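Home | Projects | Reports | Students | Contact

The hand that did not let go: fault report, group 2

May 3, 2021
By Zoriana Zakharchenko and Muchen Wan

Our task in the Hollari project was to make a three-finger hand hold the edge of a beam and release it on command. In test 15 the release command was sent, but the fingers stayed closed. The arm began to move back and we pressed the emergency stop.
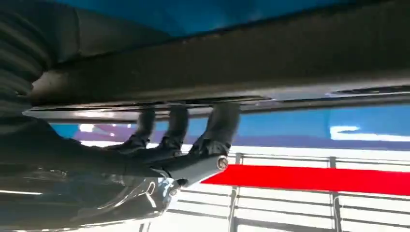 We read the log the same evening. It had 1266 lines, and the error was in line 693. The hand controller had lost one message, and the arm program did not wait for an answer. It was our mistake in the code.

Now the arm moves only after the hand reports that it is open. Dario Bellini, our supervisor, asked us also to add a force limit. This part is not finished and we will test it in June.

Related reports
Takum: cable wear in a small arm
Galli conveyor, sensor fault
Vilside workshop safety rules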